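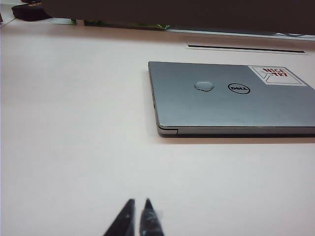

3.2 Setting and participants

The study was carried out at the Lostton office of Mornura, a claims-processing firm that had given up assigned seating in the year before data collection. Staff choose a desk on arrival and clear it when they leave. Of the 500 employees invited, 323 returned the baseline survey. We left out 33 of these, who worked from home on most days and could not report on seat choice. The rest form the sample for all models in Section 4.

Respondents were asked how far they usually sat from their closest coworker, how often they changed zones, and how long they took to settle in. Items on settling in were adapted from the Núñez scale, with 2 items dropped after piloting due to unclear wording. Desk bookings came from the Nindus booking system and were matched to survey records by staff number, then stripped of identifiers. The match was done by Shalini Ahuja, who had no part in the later analysis.

Desks have a white top, and a dark upright panel can stand along the far side (Figure 2).
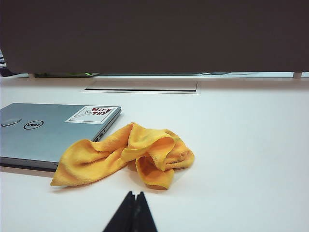
Zone changes were coded from bookings only. Self-reports of moving were kept as a separate measure – the two agreed poorly for part-time staff, who tended to count a change of desk within the same zone as a move. Bookings canceled before the start time were treated as missing. Where a person held two bookings for the same morning, the later one was used. Settling-in time was right-skewed and was log-transformed before entry into the models.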